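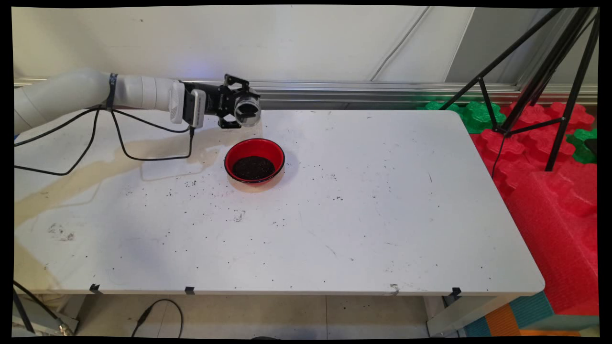

Clear plastic cup, held sideways.

Print this page | E-mail this page

Storing Dry Goods in Clear Plastic

Wash new containers in warm water with a little dish soap and air-dry them upside down on a rack. Moisture left under the rim will cake salt, sugar and ground spices. Keep the filled containers out of direct sun and at least 33 inches from the stove.

Small seeds and whole peppercorns pour best through a wide funnel. Fill to just below the neck. Grains caught in the threads keep the lid from seating; clear them with a dry pastry brush before closing. Wipe the counter dry afterward, as a wet cloth makes fine powder smear.
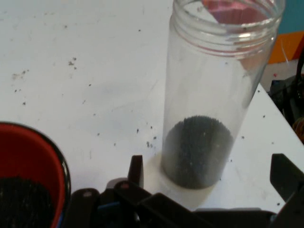 One reader in Asham writes that a dry brush does nothing for brown sugar, and that she wipes the threads with a barely damp paper towel, then leaves the lid off for 60 minutes.

Mark the fill date on masking tape on the base. Ground spices fade first and should be bought in small amounts.

E-mail this page to a friend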